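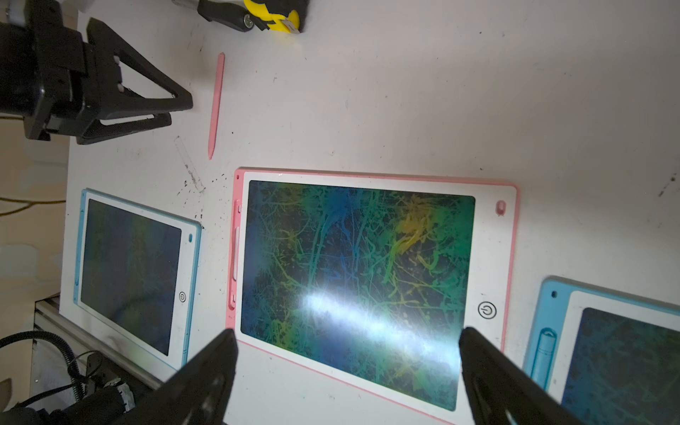 Drawing tablets on the white table, the one with the pink frame in the centre. Glare on the lower half of the screen.

LCD drawing tablets: gallery and notes
Page kept by Raimo Honkanen. Last changed 2020-09-13.

These pages cover the cheap pressure-sensitive kind of drawing tablet, the sort sold for children and for shopping lists. The pen has no electronics. Pressing on the film changes the state of the liquid crystal underneath and leaves a bright line on a dark ground. On the colour models the hue depends on where the line falls on the screen, so one stroke can pass from blue to green to yellow without the pen being changed.

Power is needed only for erasing. A coin cell drives a short pulse across the whole sheet and the lines go. With a flat cell the tablet still draws but cannot be cleared. There is no partial erase on any of the tablets in this set.

The Brekis notes from last December dealt with single-colour screens. The pictures on this page are of the colour ones, all with scribbles on them. A screen covered from edge to edge is a better check of the film than a single line, as dead patches show up as gaps in the tangle.
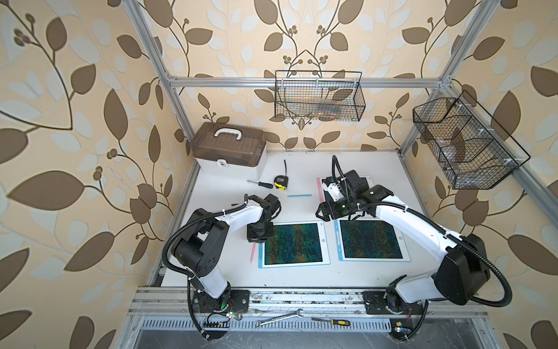
Pens are the part most often lost. The tip is plain hard plastic and any smooth point of similar width will do in its place, though a metal point will score the film. Trí Bạch measured line width against pen angle for the Irnik page and found little change down to 40 degrees from the surface. Lower than that the side of the tip begins to touch and the line becomes ragged.

The groove in the side of the frame holds the pen by friction alone. Pens swapped between frames of different make may fit loosely. Push the pen in along its length; pressing it in sideways spreads the lips of the groove and it will not grip as well afterwards.

Storage: flat or upright, screen not in contact with anything hard. Steady pressure from an object left on the film will write on it just as a pen does. The mark clears on the next erase unless the film has been dented. Long storage in a hot place darkens the ground and dulls the lines. Results from the Brarano set, kept for 11 weeks on a shelf above a radiator, are on a separate page.

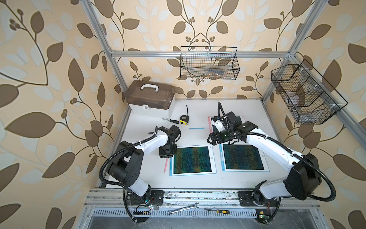

Cleaning is done with a barely damp cloth, erased first, so that scratches can be told apart from drawn lines. Do not use spirit on the film. It is safe on most frames, but it lifts the printed symbol by the erase button on some of them.

Viewing angle matters more than room brightness. The screens give out no light of their own and the top film is glossy, so a lamp directly overhead will wash out a band of the drawing. Moving the lamp to one side, or tilting the tablet, is usually enough. Adeyemi's stand holds the tablet at 68 degrees, a little steep for drawing but good for reading.

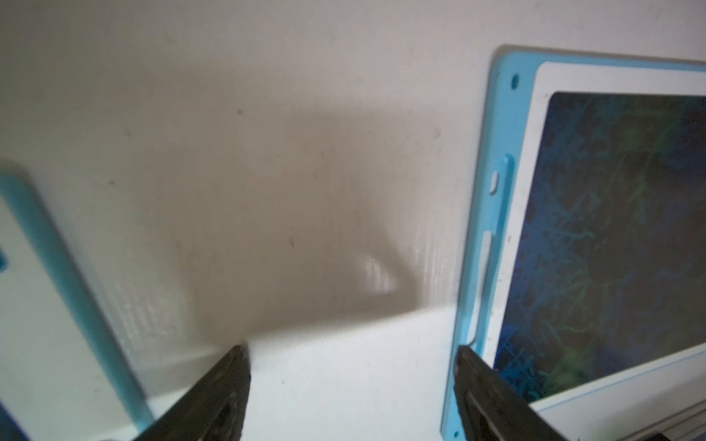 Tablet with a light blue frame, stood upright against the white wall. Blue and greenish lines on a dark ground; small oval hole near the upper left corner of the rim.

Corrections to Raimo Honkanen.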